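Zendenine Adhesive Wall Hooks, Long-Term Review

Rated for light loads, sold in packs, no drill needed

I rent, and my lease says no holes in the walls. That rules out most of the good ways to hang things, so over the years I have gone through a lot of stick-on hooks. The Zendenine hooks are the ones I have kept buying. I put the first set up in February and have since added more in the kitchen, the hall and the bathroom.

The hook is a white square base with a raised round center and a thin metal hook below it. The adhesive is already on the back under a peel-off film. There is no spare adhesive in the pack, so a hook that goes up crooked stays crooked or goes in the trash.
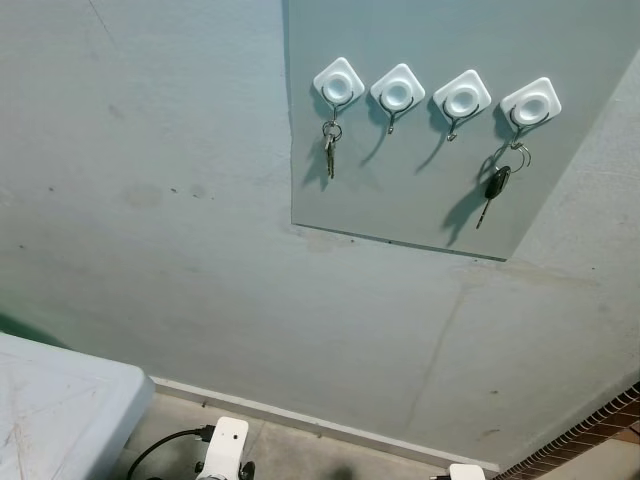 Putting them up

The instructions are printed on the back of the card and are short. Wipe the surface, let it dry, peel, press, wait a day. I would take the wiping part seriously. Rubbing alcohol on a paper towel worked much better for me than the kitchen spray I used the first time, which left a film. Two of that first batch were on the floor the next morning.

For spacing I draw a light pencil line with a level and put a strip of painter's tape along it. The tape gives you a straight edge to set the bases against and peels off afterward. Press each one hard with your thumb for a full minute. The card says 30 seconds.

They stick best to smooth, hard surfaces. Tile, glass, metal and gloss paint are all fine. On flat wall paint they hold for a while and then take the paint with them when they go. If your walls are textured, skip these and look at something that hangs over a door.
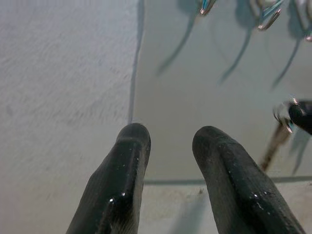
Gray surfaces.

How much they hold

I weighed things on a kitchen scale before hanging them. My heaviest regular item is a canvas bag with an umbrella and a dog leash in it, which comes to 590 grams. The hook by the front door has carried that every day without moving. As a one-off I loaded a hook on the bathroom tile with a bucket and added water until it let go. It failed at 2452 grams, and the metal part had started to bend by then. I would stay well under that for anything you care about.

Steam is the weak point. The hook closest to the shower began to lift at one corner after a few months. I moved it to the far side of the bathroom and replaced it with a Dravach suction hook, which is ugly but can be reset whenever it slips.
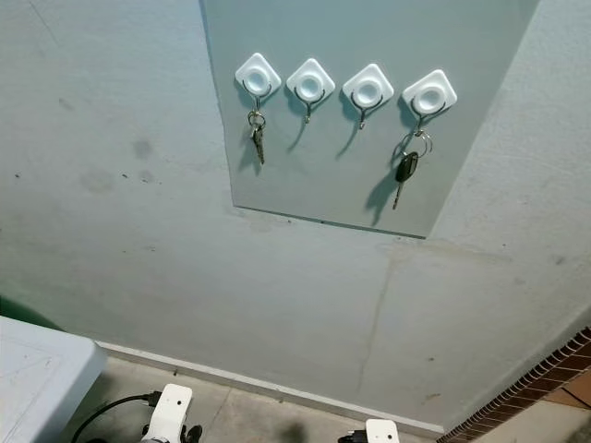

Price is the other thing to think about. The Orico set costs less and looks close to the same, but the adhesive pad is smaller and two of mine fell in the first week with only dish towels on them. Khương makes a nicer one with a metal base that holds more, and if I owned my place I would probably pay for those. For keys, towels, oven mitts and measuring cups, the extra strength is wasted.

Removal

Warm the base with a hair dryer for about a minute, then work dental floss behind it with a sawing motion - do not pull straight out. Any adhesive left behind rolls off with a thumb. On tile I had no marks at all. On a painted cabinet door there was a faint square that is still there.

Pros: cheap enough, easy to line up, clean removal from tile and glass
Cons: no spare adhesive, poor near steam, thin metal bends under heavy loads

I will buy them again for the kitchen. The bathroom is staying with suction.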